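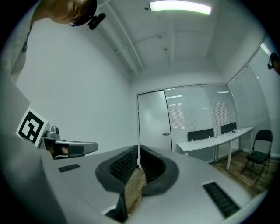
Teaching a robot to pick up a mug is mostly a matter of having enough people pick up mugs first, or so Indira Fernandes told me when I dropped in on her group in Jendville one Wednesday. They call the project Fluden, and no robot goes near it until quite late on. People do the chores themselves with a hand-held gripper, a chunky light grey thing with two black rubber finger pads, ribbed or textured on the inside so they hold on to whatever they close round. "You squeeze, it squeezes," she said. "My mum got it in around 30 seconds."

I was slower! My first go at folding a tea towel was a disgrace, and Indira was very kind about it. "We keep the clumsy ones too," she said. "If you only show it perfect folds, it has no idea what to do when a corner slips."

So does it work? In February they trained on 75 towel folds and the arm managed 15 out of 41 tries. Then Gopinath Gowda went back and added people fixing their own mistakes — dropped corners, bad grabs, the lot — and it got to 30 out of 41. "I'd have been happy with 20-odd," he told me. He wants to try socks next. Indira would like him to finish the towels.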